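Folding black long-sleeve tops so they stay folded

Posted by Razia Ansari, November 2025

I do all my folding on the bed, on top of a bamboo mat. Cotton T-shirts are fine. The long-sleeved black ones slide out of shape, and by the time I get the second sleeve in, the first one has come out again. I have 12 of these to fit in one drawer. Is there an order that works better?
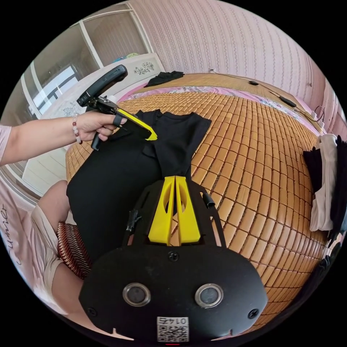 I don't own a table big enough, so please don't suggest one. I tried a folding board from Kultier and it was too narrow for the sleeves.

Bohdan Savchuk
Lay it face down and smooth it from the collar to the hem. Fold one side in to the middle, then turn that sleeve straight down so it lies along the body -- not across it. Do the other side the same way. Fold the hem up to the collar, then once more.

Dzintra Urbonaitė
I just hang mine.

So-yul Kong
Bohdan's way is what I do, but I roll from the hem at the end. Seven rolls fit across my drawer. Line the tops up straight with the mat first, it's easier to see if a side is crooked.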